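September
Posted by Lorraine Pryor

We're looking for a few kind, patient people to come along to the Burcombe kitchen and cook, wash up and put away with us, at whatever pace suits you.
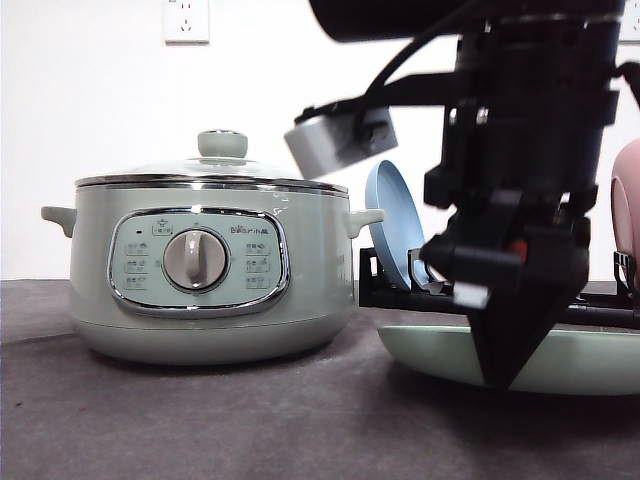

The electric pot, with the plate rack beside it.

You needn't be any sort of cook! If you can lift a lid and stand a plate up in a rack you'll do very nicely, and we'd especially love to hear from anyone who has just moved into a first home.

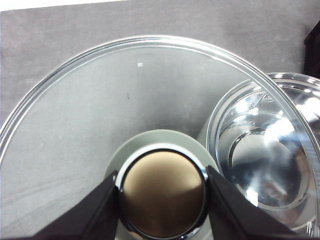 Sessions begin at ten in the morning and finish in time for lunch, which is on us (do mention anything you can't eat).
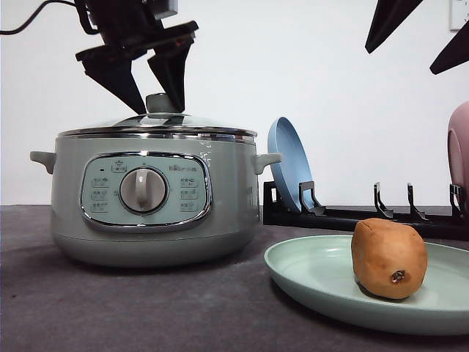
To put your name down, leave a note for me or Declan Goodwin at the Burcombe desk, saying which mornings you could manage.
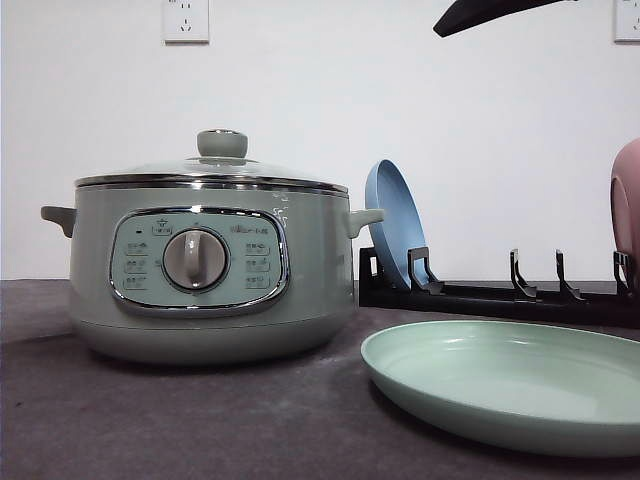 Kendra Fraser: Is it all right to bring my mum? She has strong views on stacking plates.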